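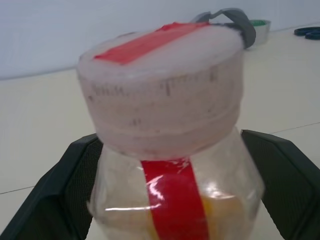 4.2 Closures and tape marking. Household pantries in the Skelthorpe sample held far more screw-top jars than we planned for, and closures turned out to be the main thing people talked about. Lids get swapped between jars, dates rub off, nobody remembers when a thing was opened. We therefore looked at marking as well as storage. Tape was the commonest marker by a long way. In Figure 3 a clear plastic jar with a white screw-on lid carries red tape in two places, one strip across the top of the lid and another running down the front of the body, so the mark can be read from above or from the side. The yellowish-orange contents still show behind the vertical strip — a point in favour of clear jars, and of narrow tape.

Figure 3. Clear jar with red tape on lid and body.

Of the 1026 containers logged across Skelthorpe and Clulwood, 47 had tape on both lid and body. Small number, but these were the ones people could place quickest when asked. Lid-only marking did badly wherever lids were shared. Body-only marking did badly on deep shelves, were the front of the jar is hidden by whatever stands before it. Printed lettering on lids was little use to anyone once smudged (see also Maglaya's notes from the Curkville pilot).

Colour meanings were not consistent. Red meant "use first" in 2 households and "do not open" in another. No attempt made here to standardise, though Mishra has argued for it — we return to this in section 5. Handwritten dates on tape were coded seperately and are left out of the counts above.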